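Isville Household Water Efficiency Programme
Interim progress report to the funder, second period

1. Summary
The programme measures domestic hot and cold water use in Isville and Dravthorpe and tests low-cost ways of reducing it. Recruitment is complete in Isville and behind schedule in Dravthorpe. Spending is within the approved budget.
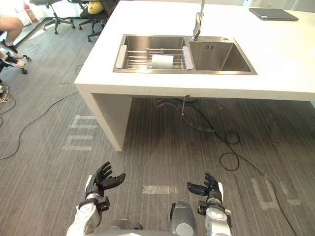 Mali Maddocks
Programme Manager, Monitoring and Reporting

2. Recruitment and metering
At the close of the period 3536 households had returned a signed consent form, against a target of 4000. Of these, 697 have a Tichý sub-meter fitted to the kitchen cold feed. The remainder supply monthly readings from the main meter. Fitting in Dravthorpe was held up by seized stop taps, which the water company must replace before our installers can proceed.

3. Data quality
Sub-meters report every 4 minutes. Gaps longer than a day are flagged and left out of the averages — they are not filled by estimate.

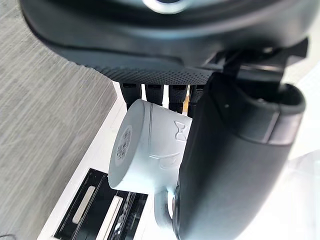
Most gaps come from ground-floor flats with poor signal, and Dagmar Tóth is testing an external aerial at the worst affected addresses. Readings from the older Daltisex loggers drift in cold weather and will be corrected once the September calibration results are in.

4. Next period
Work will concentrate on the remaining Dravthorpe installations and the first comparison of metered and self-read homes. We ask the funder to approve moving the unspent travel allowance to the installation budget line. A revised cost table is attached as Annex B.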